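How to store food in a rented apartment without a pantry?

Posted by dondari_kitchen in Home and Household

Hello everybody. Since October I rent a small apartment on the second floor of an old building in Dunberg. The kitchen is nice but it has no pantry, and I cook almost every evening, so I own many sauces, dry goods, spices and so on. Before this I lived in a house with a cold cellar and I never had to think where things must go.

My present problem is that food goes bad faster than it did before. Bread becomes moldy in three or four days. One bag of rice got small moths and I had to throw away everything that stood next to it, also the flour, which made me quite sad. The potatoes grow sprouts. 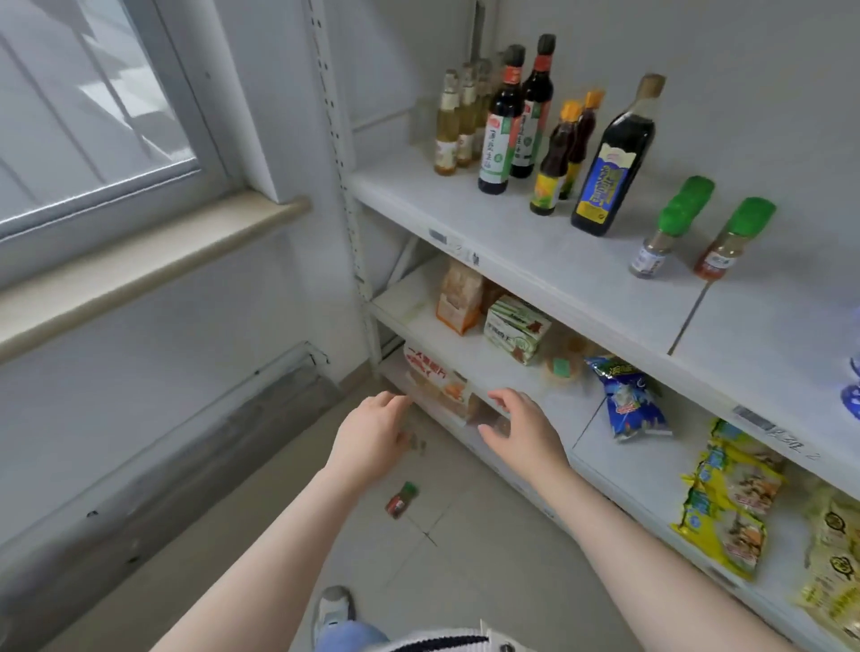

I am not sure if heat is the main reason or if I simply buy too much at once. The landlord sets the heating for the whole building and it is strong in the morning, from maybe six o'clock. The metal shelves with the groceries stand in the corner by the window, with the radiator along the wall near them, and the sliced bread is on one of the lower shelves. My neighbor told me to put everything in the refrigerator, but my refrigerator is small and already full of vegetables.

Then I have the sauces and vinegars. Some labels say to keep in a cool place after opening, some say nothing, and some are in a language I read only a little. I was taught at home that salty things keep forever. Is this true?
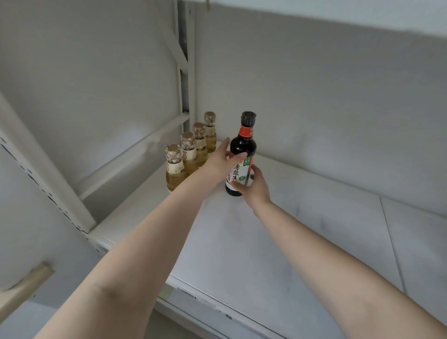
I also would like to know about buying closed containers. The shop Lachance has a set for 156, and this seems to me a lot of money for boxes. Is it worth it, or can I use glass jars from jam and pickles? I must say that I may move again next year, so I don't want to drill holes or buy heavy furniture.

Thank you in advance, and excuse my English please.

Normand Fortin

Welcome to the site. I lived for 16 years in apartments with no pantry, so maybe I can help a little. I am also not born in English, so we are equal.

First the moths, because they are the urgent matter. They usually come home with you inside the package. Take everything off the shelves, vacuum the corners and the small gaps where shelf and post meet, and wipe with warm water and soap. Look also under the lids and in the folds of paper bags. Afterwards put new flour and rice in the freezer for four days before they go on the shelf. If the freezer is small, do one bag at a time.

For containers, your jam jars are perfectly good. A screw lid that closes well will keep moths out. Wash the lids twice, otherwise your sugar will smell of pickles — I have made this mistake. I would buy only one big box, for flour. Mine is from Trostora, it holds a bit more than two pounds of flour and I have had no trouble with it.

Bread: buy half a loaf if your baker allows it, or freeze the slices and take out what you need. They thaw in the toaster. Do not keep bread close to a radiator, warm and closed in plastic is exactly what mold likes. Potatoes want dark and cool, and away from the onions. A paper bag at the bottom of a closet on an outside wall was my best place.

About salty things. Regular soy sauce will not make you sick quickly at room temperature, but after opening it loses its taste and becomes flat in a few months. The kinds with less salt should go in the refrigerator once you open them. Plain vinegar can stay in the cabinet. Mustard I keep cold, my wife keeps it warm, and we have two mustards.

pia_w

just buy less?? I shop twice a week and nothing goes bad. also turn the radiator down if it has a knob

oldstove

The moth advice is good, but I would add the pheromone traps, the sticky paper ones. They catch only the males, so they do not solve it alone, but you will see whether you still have a problem. Change them when the date on the package says so.

About quantity I agree with the person above. I used to buy rice in large bags because it was cheaper, and then I weighed what I threw away in one winter. It was roughly 800 grams of rice and more of lentils. Now I write the opening month on a piece of tape on every jar and bottle. It takes a few seconds and my husband has stopped asking me if the oil is still good.

dondari_kitchen

Thank you all for the answers. The radiator has no knob, unfortunately. I will freeze the bread from tonight and wash my jars this weekend. Normand, can I freeze whole grain flour also, or does it become wet when I take it out?

Normand Fortin

Yes, you can. Leave the bag closed until it reaches room temperature, then open it. Whole grain flour I would leave in the freezer all the time, it has more oil in it and turns bitter sooner.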